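Two weeks of bad runs

30 Aug 2025

I lost most of August to a fault that was mine from the start, so I'm writing it down before I forget the details.

The job is simple enough. A simulated arm picks small things off a tabletop and puts them somewhere else. I train it in Milgate, our simulator, and then Debora Melis runs the same policy on the real arm at Zumura. In July it passed 99 runs without a complaint. After I rebuilt the table model, it started driving the wrist straight down into the surface. In a batch of 400 runs, 58 ended with the arm pushed into the table and the force limit tripped.

I blamed the policy first, then the grip controller. I retrained twice. Debora asked if I had looked at the camera views one by one, and I said yes, which was only half true. I had looked at the success numbers and a few clips.
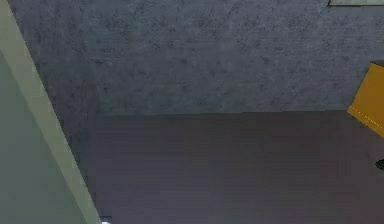 Camera view in Milgate, with the middle of the tabletop clear.

The picture looked fine to me, and that was the trouble. The rendered table and the collision table are two separate meshes, and I had moved only one of them. What the camera saw was 40 mm lower than the surface the physics was using. The arm aimed for the table it could see and hit the other one on the way down.

The fix took one line. I also added a startup check that compares the two heights and refuses to run if they differ – it should have been there already.

We had not loaded the new policy on the real arm, and I'm glad of that. Debora now wants a slow first pass with the force limit turned down for every new model. I agreed. The retraining is still going as I write this.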